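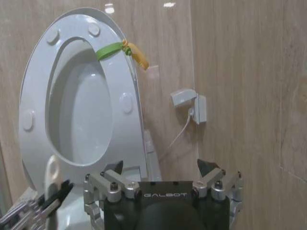

23 October 2019

Long one today, so get a tea first. Mostly looking after the grippers, with a bit of wrist camera at the end, and a list for whoever has the arm next.

Started on the right hand because that's the one that has been annoying me. Since the weekend before last it has been closing a touch late on one side, so when it comes in on something thin (the pull loop on the toilet seat being the obvious one) the left finger gets there first and nudges the thing along before the right finger turns up. If the target is stiff you'd never notice. A strap just swings away and you get a lovely firm grip on nothing.

My first thought was the zero. I re-homed the gripper four times, wrote down the closed position each time, and it came back the same to the last digit. So the motor knows perfectly well where it is, and I should have believed it the second time and saved myself ten minutes. Second thought was the finger pads. Took both off, cleaned the seats with a dry cloth, put them back. No change at all, though there was a disgusting amount of fluff in there!

Then I did what I should have done first and wiggled everything by hand with the power off. The right linkage had play at the inner joint and the left had none. The joint screw had backed out, hardly anything, less than a quarter turn, but it's close to the palm so by the time you get out to the fingertip it is a proper wobble. Took it out, cleaned the thread, drop of the medium threadlock (the Juvevora tube in the second drawer, NOT the red one next to it, please can we bin the red one), and back in until the joint was snug and still swung freely. If you tighten it until it feels nice and solid it will bind, I tried that in September and had the whole linkage off again the same afternoon.

While I was in there I went over the bracket screws on both sides. Upper right was fine, upper left took a tiny nip. Did the other arm's gripper as well and found nothing, which was almost disappointing. Put paint pen marks across all the heads on both so next time we can just look.

Test after leaving the threadlock over lunch. Same job as before: seat up, come in from the front, close on the yellow tab at the end of the green strap, hold, let go. I ran 26 closes. The last set I logged with the loose joint was also 26, and that one had 18 good ones. Today it was all but one, and the miss was me, I'd left the approach offset at the value I use for the big lever and it went in too high. I'm counting that as a joint problem solved and a Vilgot problem outstanding.

A word on the approach while I remember. The old path brought the hand in square to the seat ring, and that's fine until the strap has slid round a bit, at which point one fingertip wants to go exactly where the rim is. The tab sticks out at an angle, down and to the right, so I've rolled the wrist to meet it and it's much happier. Saved as seat_tab_rolled. The old one is still there as seat_tab, don't delete it, Kvam's people asked to have both when they come over in November.

Also please don't run the fast profile near the outlet on the right of the toilet. The plug and its cable are on that side, and with the wrist rolled the right linkage swings out wider than you'd think. I have put a keep-out box round the plug and round the upper bit of the cable. The part that goes down behind the toilet isn't in the box because I couldn't work out where to draw it, so it's slow profile on that side until someone cleverer has a go.

Grip force. It was at 66 per cent and I've no idea who set it or why. It holds the tab just as well at half that, so half is where I have left it. The pads will last longer, and I'd rather it slipped off than pulled the strap round with it.

Camera. Wiped the wrist lens with the proper cloth. The shiny wall tile has been upsetting the exposure, you get a little bright blob up above the seat and the auto setting panics and makes everything else murky. White seat, white bowl, pale lid behind the ring, it doesn't have a lot to go on at the best of times. Locked the exposure by hand at 400 in the Plarport settings page (their units, whatever those are) and the edge of the ring comes out clean now. The bumpers on the underside show up nicely too and I'm wondering about using them to work out how far the seat is tilted. Haven't tried it. Something for a quiet afternoon.

One thing I didn't get to the bottom of: a small click from the palm on opening, right hand only, not every time. Could be the same joint bedding in. Could be a cable tapping on the inside of the housing. I had the housing off in August and everything in there was tied down then, so I'm leaning towards the joint, but I wouldn't bet a biscuit on it. If it gets louder, stop and tell me.

For next time:

Check the paint marks before powering up, both hands, all the bracket screws and the inner joints.

Re-home once. Once is plenty.

Reset the approach offset if the last job was the lever (see above, ahem).

Order pads from Mikus. We have one pair left in the drawer and one of them has a nick in it.

Ask whether the threadlock needs a full day at the temperature this room is at. I gave it lunch. It seems all right but I'll go round with the driver again tomorrow morning and see if anything has moved.

Spare screws for the inner joint are in the tin with the blue lid, bagged, long ones and short ones. It's the short ones.

Vilgot Eide

Later - ran another handful of closes before going home, all good, click twice. Left the arm parked and the force at the new setting.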